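Flikcombe Allotment and Garden Society
Notes of the September meeting, held in the back room at the Riltisier, started 7.10 pm

Present: Adwoa Amegashie (chair), Zakhar Boiko, Ustyna Koval, Yaw Fiadzo, Iddrisu Tetteh (notes). Six plot holders also came along, names on the sheet.

Apologies: none sent.

1. Last notes
Agreed as right apart from the gate code, which should not have been in there at all. Code has been changed. Ask Zakhar if you haven't got the new one, please don't text it round.

2. Water
Long one. Meter read 2120 at the start of the summer and 2234 when Yaw looked last week. More than anyone wanted but it was a dry July. Yaw thinks there is a slow leak between the second and third tank, ground is always soft there. Ustyna not so sure, says that corner has been boggy as long as she's had her plot. Went back and forth on this a while. In the end agreed to turn everything off on Friday night and read the meter again in the morning. Yaw to do both readings.

Hosepipes: still being left running into tanks with no one standing by. Rule is you stay with it. Adwoa will put it in the newsletter again, in bigger letters.

Someone asked about more butts. Aguiar will do us a price if we take several, but they want paying up front and delivery only as far as the road. Zakhar to ask if they can come down the track if it's dry. Left till next time.

3. Waiting list
Now 27 names. Two plots coming up, the one by the hedge and half of the old double. Half plots seem to suit new people better, the last full one given out was back to bramble by May. Proposed by Ustyna that all new tenants start on a half and can ask for the rest after a year. Iddrisu against, says it's unfair on families who have waited longest. Vote taken, carried. Iddrisu asked for his objection to be noted so it is.

Letters to the next names on the list to go out this week. Ten days to answer then we move on down.

4. Harvest tea
Same as last year, long tables down the middle path if fine, in the Riltisier if not. Need to tell them either way by the end of the month. Ustyna doing the soup again. Cakes, chutneys, anything off your plot welcome. Please label what's in things, we had a bit of a worry over nuts.

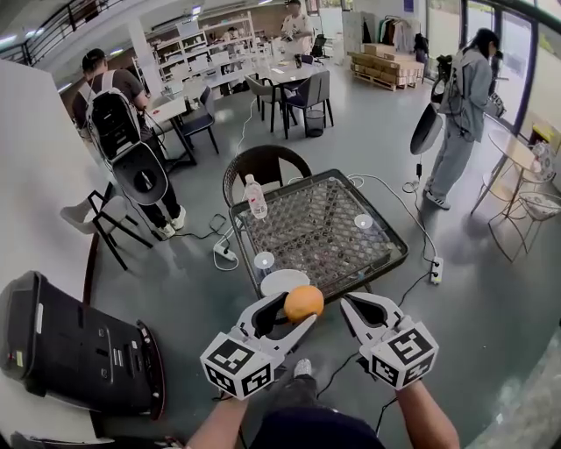
Classes for the show table were argued over as usual. Heaviest marrow stays. Longest bean stays. Best dahlia split into large and small as the small ones never get a look in. Jam to be in plain jars, no shop lids. Children's class will be an animal made out of veg, any size so long as it can be carried. Entry free for children, adults put something in the tin.

Judge: Adwoa has asked a lady from the Trendier garden club who knows her onions (sorry). Waiting to hear back.

5. Compost and manure
Stable has offered another load. Last one was fresher than we'd been told and some people put it straight on, with the results you'd expect. This time it goes in the far bay and gets left till spring. Sign needed. Yaw has a board, Zakhar has paint.

The green bay is not for bread, cooked food or carpet. There was carpet.

6. Shed
Roof felt lifting at the back corner. Zakhar went up and tacked it down but it wants doing properly before the winter. Agreed to spend on new felt, Zakhar to get it and bring the reciept. Padlock is stiff, needs oil. The good loppers are missing — if they're in your shed please bring them back, no questions.

7. Bonfires
Complaint from the houses on the lane about smoke on washing. Fair enough. Agreed no fires before dusk and none at all on a still day. Adwoa to call round and let them know, and take them some plums if there are any left.

8. Path edges
Everyone is meant to cut the path on the left of their own plot as you face the hill. Several people have been cutting the right. Two paths are immaculate and one is up to your knee. Map to go on the shed door.

9. Any other business
Blight — seen on the lower plots, take tops off and don't compost them.
Rats, one seen by the green bay. See item 5.
Plot holder asked about keeping hens. Lease says hens and rabbits allowed but no cockerels. She needs to write in with where the run would go.
Seed order forms from Ustyna, back to her by the next meetng, with the money.

Finished 8.50. Next meeting same place, Yaw bringing the milk.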